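Community Meals Program: Progress Report to the Griffiths Fund
Wednesday, September 29, 2021

Period covered: June to date
Sites: Wavutcombe and Ikthorpe

Summary

The program has served 2,228 hot lunches since the start of June, against a target of 2,000. Both sites are open on the days agreed in the grant letter. Spending is within budget except for kitchen repairs at Ikthorpe, explained further down.

Wavutcombe

The Wavutcombe kitchen opened on schedule and missed one day of service, when the water main on the street was shut off. Numbers were low in the first two weeks and picked up once the lunch times were printed in the school newsletter. Most guests are retired people who live within walking distance, with more families during the summer break.

The dining room is close to full on soup days. We moved the serving table to the far wall to shorten the line at the door. Guests have asked for a later closing time, and we plan to try this for a month before changing the posted hours.

Ikthorpe

Ikthorpe opened later than planned. The county inspector asked for a second hand sink and a new seal on the walk-in cooler before signing off. The sink was simple. The seal took 3 weeks to arrive, and for that time we cooked everything at Wavutcombe and drove it over in insulated boxes. Fuel costs for the period are higher than forecast for this reason.

The site now cooks its own food. Attendance is steady but below Wavutcombe, and the bus schedule is part of the problem – the midday bus arrives as we are putting lunch away. We have written to the bus company and have not had an answer.

Staffing and training

The two sites share 18 regular kitchen helpers, all of whom have completed the food safety course. The paid cook's hours at Ikthorpe were raised in August. We are still short of drivers.

Equipment and supplies

We switched from disposable to washable tableware at both sites. Trash pickup at Wavutcombe has gone from twice a week to once. The dishwashing adds to the end of each shift, and helpers would like a second drying rack. The Tedoten ordering system is in use for dry goods and has cut down on duplicate orders, though produce is still bought by phone.

Budget

Food costs are slightly under forecast. Repairs at Ikthorpe are over, and we ask permission to move the unspent part of the printing line to cover them – no new money is requested.

Next steps

Try the later closing time at Wavutcombe. Follow up on the Ikthorpe bus. Recruit drivers before the cold weather. Price a second drying rack for each kitchen.
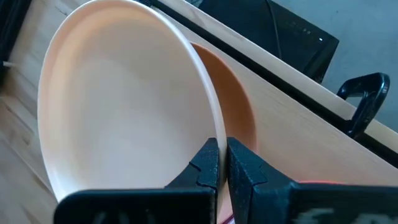

A cream-colored plate with a rolled rim.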